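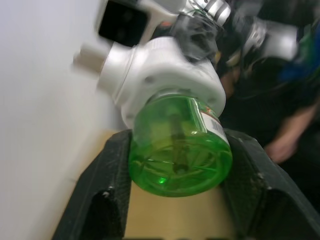

Wrist view during collection: green refill bottle held between the fingers, vaporizer unit attached.

Recording Grasp and Handover Examples for Small Household Items

This page covers how to record demonstrations for a grasping policy using the two-arm bench setup and a wrist camera. It assumes the arms are already mounted, powered and calibrated to each other. If they are not, do the Haslinger mounting guide first and come back.

The task used throughout is the plug-in vaporizer with its refill bottle. It is a useful item to train on. The bottle is translucent, the housing is white and bulky, the two together have an off-center weight, and the plug sticks out to one side. A policy that only learned on boxes will do poorly with it.

What you need

Two arms with parallel grippers, one of them with a wrist camera
A teleoperation station (the steps below use Bida, version 4 or later)
The Lolov recorder installed on the logging machine
At least three copies of the item, with different label positions if you can get them
Empty refills, rinsed, for practice runs
A second person

One person can do all of this alone, but resets take longer and the labels suffer for it.

Step 1. Set up the session folder

Create one folder per item and per operator. Do not mix operators in a folder. The training script splits by folder, and if the same operator's habits turn up on both sides of the split, the validation numbers will look better than they are.

Name the folder with the item, the operator's initials and a running number:

vaporizer_ab_01

Inside it the recorder creates three subfolders: wrist, joints and notes. Leave the names alone. The loader has them hard-coded.

Step 2. Check the wrist camera

Close the gripper fully and look at the preview. Both fingertips should be visible in the lower part of the view and should meet close to the vertical centerline. If one finger takes up much more of the view than the other, the bracket has rotated. Loosen the two side screws, turn it back, tighten, and check again.

Open the gripper to its full width. You should still see the inner faces of both fingers. If the inner faces leave the view when open, the policy gets no cue for how far apart they are and will tend to close early.

Lock exposure and white balance before the first episode. Auto exposure is the most common cause of unusable sessions on this item. When the white housing moves close to the lens the whole view darkens, and the bottle loses its edges. Set exposure with the housing in the gripper, with the bench empty behind it, and keep that value for the session.

Wipe the lens. Scuffs and dust on the fingers are fine and should be left as they are between sessions. Dust on the lens is not fine.

Step 3. Define the start and end of an episode

Write this down before recording and keep it in the notes folder. For the vaporizer task we use:

Start: both arms at home position, item on the bench, grippers open.
End: item held by the receiving arm, giving arm clear by a hand's width, no motion for one second.

The one second of stillness matters. Without it the model sees very few examples of doing nothing, and at run time it will drift after the handover is complete.

Step 4. Record practice episodes

Run 10 practice episodes and throw them away. This applies to experienced operators too. The first few grasps of any session have hesitations and corrections in them that do not show up later, and they pull the policy toward stopping partway.

Use the practice episodes to settle on the grasp. For this item there are two workable choices:

Grasp on the bottle, with the fingers on opposite sides of the curved wall. Stable, and the housing stays clear of the fingers. The label may end up under a fingertip.

Grasp on the collar of the housing. Holds better against rotation but hides the bottle from the wrist camera.

Record both, in separate folders. Mixing them in one folder gives a policy that hovers between the two and closes on neither.

Step 5. Record

Press the left pedal to start, right pedal to end. The recorder writes nothing until the left pedal is released, so release it before you move.

Aim for steady motion. Fast transfers blur the plug, and the plug is the feature that tells the model which way the unit is turned. A little blur in transit is normal and does not need to be filtered out. Blur at the moment of contact does. If the fingers are closing while the arm is still traveling, mark the episode as poor and repeat it.

Vary the following between episodes:

Where the item starts on the bench
Which way the plug points
Tilt of the item in the hand at pickup
Which side the barcode faces

Do not vary the bench surface, the lighting or the camera settings within a folder. Do that in a new folder.

Stop after 15 minutes and take a break. Operator quality drops sooner than operators think it does. The drop shows up in the joint logs as longer pauses before closing.

Step 6. Reset between episodes

The second person resets the item. They should wait for the end tone, reach in, place the item and step back. The recorder does not need the bench area to be free of people in the background. Someone standing behind the arms in one folder and absent in another is helpful variation. A hand touching the item during an episode is a different matter, and that episode must be dropped.

Keep a hand on or near the stop button any time someone's arm is inside the reach of the robot. Bida has a hold mode (H on the keyboard) that freezes both arms while the reset is done. Use it every time.

Step 7. Label

Open the folder in the Lolov review tool. Each episode gets one of three marks:

good: meets the start and end conditions, single clean grasp
poor: completes the task with a slip, regrasp or contact blur
drop: hand contact, tip-over, recorder fault

Keep the poor episodes. They are left out of the first training round but are used later for the recovery set. Only the drop group gets deleted.

Add a free-text note where the grasp changed during the hold. A bottle can turn slowly between the fingers under the weight of the housing, and this is easy to miss in the joint data because the gripper width stays nearly constant. The wrist video is the only place it shows. Step through the hold and compare the position of the label at the start and at the end.

Step 8. Check the counts

Run the summary command from the session folder:

lolov summary --by-grasp

Our reference set for this item has 505 episodes, of which 261 are bottle grasps and the rest collar grasps. An even split between grasps is not required. A starting policy can be trained on far fewer, but below that level we saw frequent misses when the plug pointed toward the camera.

Common problems

The fingers close above the bottle. Check the bracket rotation from step 2. If the camera is straight, look at the start positions; they are probably all in the same part of the bench.

The policy ignores the bottle and goes for the housing. Usually the exposure. The green plastic is washed out and the white housing is the only thing with a clear outline. Lower the exposure and record a new folder. Correcting brightness afterward did not help in our tests.

Wrist video and joint log are offset. Restart the recorder, then clap the gripper shut twice at the start of the next session and use that to line the two up. Fixed in the September build for the Grornberg controllers, still present on the older ones.

The receiving arm bumps the plug. Have the operator approach from the side opposite the plug in every good episode. If the item was picked up with the plug facing the receiving arm, turn the wrist before the transfer starts, and leave that turn in the recording.

Episodes end early. The right pedal is being brushed. Move it.

Maintained by Aivar Butkienė. Corrections to the recorder section are welcome; for controller questions use the hardware page.

Next: Training a first policy from a session folder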